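Appel à participants : les aides à la marche tiennent-elles leurs promesses ?

Les catalogues sont formels : poignée « anatomique », confort « toute la journée », fatigue « réduite ». Nous n'avons trouvé aucune étude sérieuse derrière ces formules, et les brochures que nous avons demandées ne citent que d'autres brochures. L'atelier Murholm cherche donc des personnes qui marchent avec une canne depuis au moins six mois et qui ont envie de dire ce qu'elles en pensent, même si c'est du mal.

Vous tiendrez un carnet pendant trois semaines, puis viendrez à un entretien d'une heure avec Sawsan Jaber ou Kauko Manninen. Aucun produit à vendre, aucun fabricant dans la salle. Une indemnité forfaitaire couvre le déplacement, pas davantage.
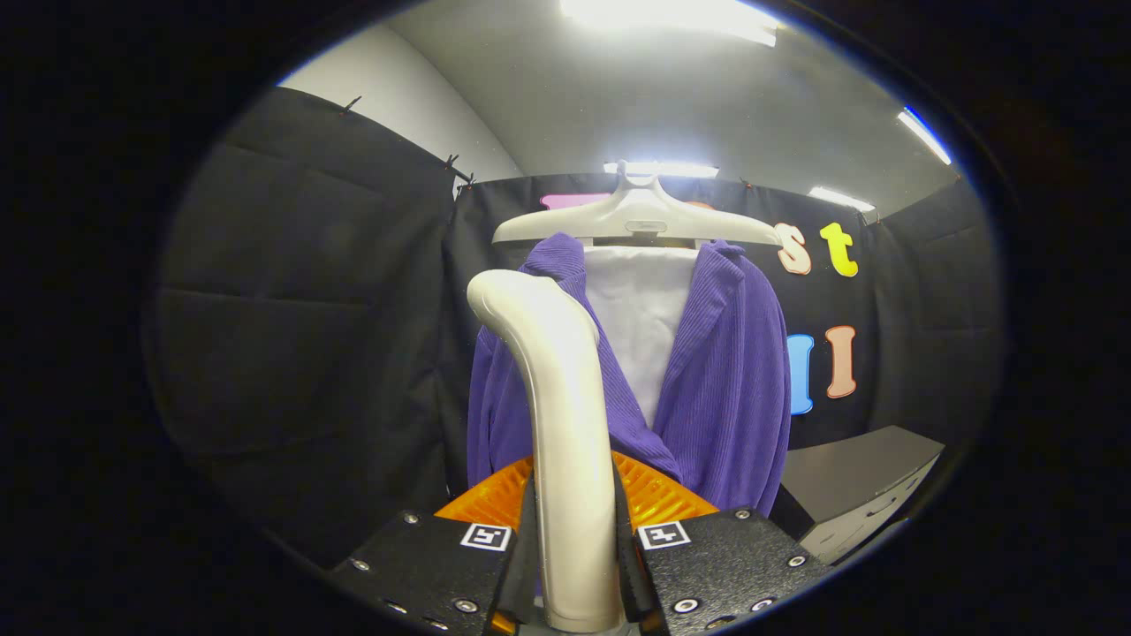 La forme de la poignée occupera une bonne part de l'entretien. On nous répète que la courbe classique est dépassée – par quoi, on ne sait pas trop. Une poignée courbe, claire et lisse, au bout arrondi en crochet, a-t-elle vraiment moins à offrir qu'un modèle « ergonomique » ? Nous n'en savons rien, et nous nous méfions de ceux qui le savent déjà.

Candidatures jusqu'à fin mai, par courrier : Atelier Murholm, à l'attention de Ritva Niskanen, référence 1157. Lettres de motivation inutiles.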